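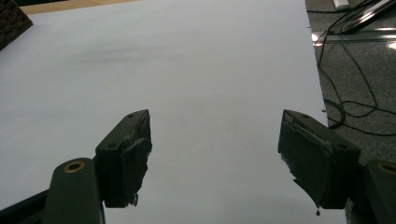
My afternoon at the Irkoseo open day

January 22, 2020

I'd been on the mailing list for the Irkoseo open day since last May, so when the invite finally came I said yes before checking if I could get the day off (I could, phew). The lab is on the second floor of the old Trornthorpe building, over a tile showroom, and I walked past the door twice. Parking was 5 dollars, cash only, and I had to go beg for change at the bakery across the street. They had very good cheese rolls, so no complaints.

Salamatu Adjei met us at the top of the stairs with name stickers and coffee. She runs the data side of the place and talks fast, which I liked! There were people from a packaging company, a couple of high school teachers, and a retired machinist who asked better questions than the rest of us put together.

The grippers you hold yourself

I came for the big arms and ended up spending most of my time on the hand-held grippers. You carry one around and do a chore with it, a camera rides along and records everything, and the recordings are used to teach a robot the same chore. Salamatu's group calls theirs the Arai. It's dark green, nearly black, with two chunky fingers, little round screw holes in them and brass-colored bushings down where the arms pivot. The padding wrapped on the fingers is ragged and torn, with bits hanging off. I asked about it and she said they go through the stuff constantly, and that a fresh wrap grips so differently that they write down every change.

The stations had big sheets of white paper laid out to work on. Mine was a sorting job, foam blocks into a tray, and wow, I was bad at it. You keep wanting to turn your wrist the way you would with your own hand and the fingers just don't go there. My first block shot off toward the teachers. By the third try I had slowed way down and was doing okay, and Salamatu told me slow and boring is what they want anyway. A good recording session for one chore is 800 tries. I did maybe a dozen and my forearm was complaining!

The big arms

After the coffee break Yesenia Quintero took over and showed us the Wesex cell, two arms behind a clear screen, folding dish towels. It got the first towel perfectly, then picked up two at once and folded them together like it had meant to. She let it finish, then pulled them apart and ran it again. The machinist wanted to know what happens with a damp towel, and Yesenia said they've tried it and she'd prefer not to talk about it, which got the biggest laugh of the day. That program was trained on 1,000 recordings, most of them made by students.

If you want to go

They do these visits 3 times a year and you have to sign up by email. Wear flat shoes, there are cables on the floor. Bring cash for the parking, and if you get a choice of groups, ask for the one that starts with the hand-held stations, because the line for those got long after the break. I've already put my name down for the May one and I'm bringing my brother.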